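Provmont in November: a day at the Sturov spring water works

I have been meaning to get up to Provmont for years, and every fall something comes along and the leaves are down before I've so much as looked at a map. The leaves were down this time too, but the Sturov bottling works had its open day and my sister-in-law had a spare place in her car, so off we went with a thermos and far too many sandwiches.

It's a drive of 40 miles from Skimatville if you take the river road, which we did, and which I'd recommend to anybody who isn't in a hurry. There's a long stretch past the old mill ponds where you hardly see a house. We stopped once for gas and once because my sister-in-law thought she saw a heron (it was a fence post), and still pulled into the field they were using for parking a little before ten in the morning.

You sign in at a long table under an awning, and they give you a hairnet, a sticker with your group color and a little folded map. We were green. The green group had 17 people in it, a nice mix of local families and a few older couples like the ones you meet on garden tours, the kind who bring their own folding stools and are very sensible to do so. Our guide had worked at Sturov for 19 years and started out on the labeling line back when the labels still went on with a brush and paste on the bad days. She had a lovely carrying voice and never once made us feel rushed.

The tour begins at the spring, or as close to the spring as they'll let you get, which is a low stone building about the size of a garden shed with a heavy green door. You look in through a window. I'll admit I had pictured something grander, with moss, but once the guide explained that the whole idea is to keep leaves and frogs and visitors out of it I came around. The water comes out of the hill at the same temperature all year long, and in January, she told us, the deer come and stand by the overflow channel where the grass stays green. I would have driven up just to see that.

From there you walk downhill along the pipe to the tank house, where it is loud, and then into the testing room, where it is very quiet. I liked the testing room best of all. They draw a sample every hour the plant is running, and the results still get written by hand in a big ledger as well as put in the computer. There was a shelf of the old ledgers going back before the war, with water stains on them, fittingly enough. One of the children in our group asked if anybody ever got bored of tasting water, and the answer was that you stop tasting it at home but never at work. They let us try three little cups, one from the spring, one from the Provmont town supply and one from a well over toward Skimatville. I got them completely backward. My sister-in-law got all of them right and was unbearable until lunch.
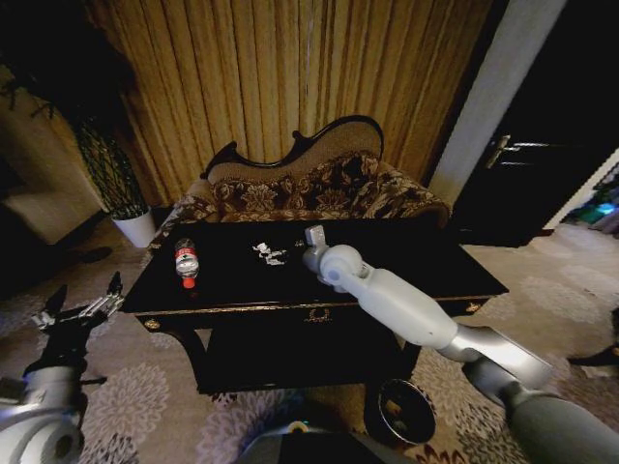

Lunch was in the old stable, soup and bread and a very good apple cake from the Sarantis bakery, which has a stall at all of these things and deserves to. Go early for the cake! By the time the yellow group came through there were only crumbs and a few of the seeded rolls. Coffee was two dollars and they weren't stingy with it. The tables are shared, so you end up chatting, and we had a long talk with a couple who go to a different open day every month and keep a scrapbook of them. They rated this one above the pencil factory and a touch below the lighthouse.

The afternoon is the bottling hall, and this is what most people come for. You watch it from a raised walkway along one side. The empties come in at the far end, get rinsed upside down, then turn over and go around the filler on a big wheel, and after that the caps go on so fast that I never did manage to see it happen, though I stood there trying until our guide had to come back for me. The noise is a sort of steady jingle in the glass line and more of a rattle in the plastic one. They run glass only in the mornings now, so the green group just caught the tail end of it. If you'd rather see the glass, ask for red or blue when you sign in.

I asked about the returns, having grown up taking crates of empties back to the store in a wagon. They do still take back glass at the works gate, and people bring in bottles from attics that haven't been made in decades. Those go in a cabinet by the offices. It's worth a look on the way out, and hardly anyone in our group stopped.
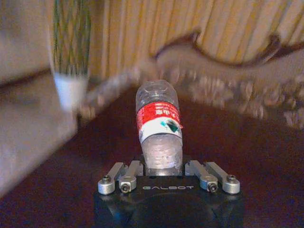

The last part was a short talk in the packing shed about the hill itself and how the rain gets down through it, with a cutaway model that somebody had plainly put a lot of evenings into. Rain falling on the top field takes around 7 years to reach the spring. I kept thinking about that all the way home, and trying to work out what I'd been doing when the water in my little paper cup came down.

A few practical things. Wear shoes you don't mind getting muddy, as the path from the spring is steep and was slick in places. The restrooms are by the stable and there was a line after lunch. There is a ramp up to the walkway but the spring itself would be hard going with a stroller. Entry was free, with a jar for the Provmont footpath fund, and the shop takes cards. I came home with a tea towel and two jars of honey that have nothing to do with water at all.

Recent posts
Skimatville seed swap: what I brought home
The lantern walk at Provmont, with soup
Two rainy hours in the button museum
Sarantis bakery's early morning tour
Apple pressing, and how to get the stains out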